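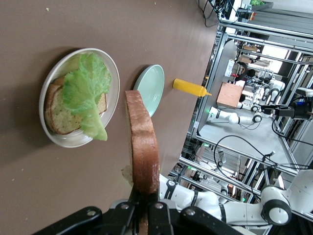
How many households did the Clasville pantry delivery program reach this quarter?
We reached 380 households, and 39 of those were new to us since our last report to the Ekton Fund.

I'm so pleased to be writing with good news this time (you were very patient with us over the summer, and we haven't forgotten it). Drivers made 702 deliveries in all, and the new route out past Fan Street is finally running on a regular schedule, after a good deal of back and forth over parking and keys and who could lift what.

Your grant paid for fuel, insurance and the second refrigerator, which Clellent delivered late but in fine shape. We are still short 3 drivers for the evening shift. I have been talking with two churches and the community college, and I hope to fill those places before the weather turns.

Spending is a little under budget, mostly on printing, and with your blessing we would like to move that money over to fresh produce. The full ledger is attached.

With warm thanks,
Shaohua Qian
September 18, 2021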